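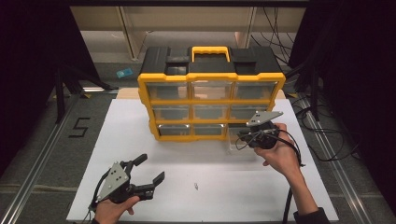

Parts organizer with clear drawers and a yellow handle.

Kisley Allotment and Garden Association
Minutes of the general meeting, 10th June

Held in the meeting room at Toma Street. The chair opened the meeting at 7 p.m. Apologies were received from three plot holders.

1. Minutes of the last meeting
Accepted with one correction. The path to be widened is the one along the north fence, not the one by the compost bays.

2. Matters arising
The gate lock has been replaced. The old code no longer works. Members who have not received the new code should ask the secretary in person. It will not be sent by email.
The beehive request is still waiting on the landlord's reply.

3. Water
The main tank leaked over the winter and was patched in spring. It is holding, but the patch is near the outlet and the plumber does not expect it to last past next year. A replacement was quoted at $800 including delivery from Ralerance. Members asked if a second-hand tank had been looked at. It had – the only one on offer was too tall for the stand.
Agreed to buy the new tank, 14 in favor, 2 against.
Hoses are not to be left running while members are away from their plots. This was raised last year as well.

4. Plots
There are 11 names on the waiting list. Plot 40 has not been worked since last summer and two letters have gone unanswered. A final letter will be sent, and the plot will be offered to the next name if there is no reply in June.
A member asked if larger plots could be split when they come free. Some discussion. Those against felt that half plots are too small for fruit bushes. Held over to the next meeting.

5. Seed swap
The swap will go ahead in the fall, same room. Last year packets were laid out on tables and got mixed up, mostly the beans and squash. It was suggested that small seed be sorted by type in drawer organizers and large seed kept in jars. Agreed. Members should write the variety and year on every packet. Unlabeled seed will go on a separate table.

6. Slugs
A member reported good results with Silico grit around lettuce. Another had used it and seen no difference. No pellets are to be used on the site – the rule has not changed.

7. Any other business
The wheelbarrow with the flat tire is to be repaired or thrown out. The shed key should go back on its hook after use.
Plot 3 has spare rhubarb crowns for anyone who wants them.

The meeting closed at 8:25 p.m. The date of the next meeting will be posted on the shed door.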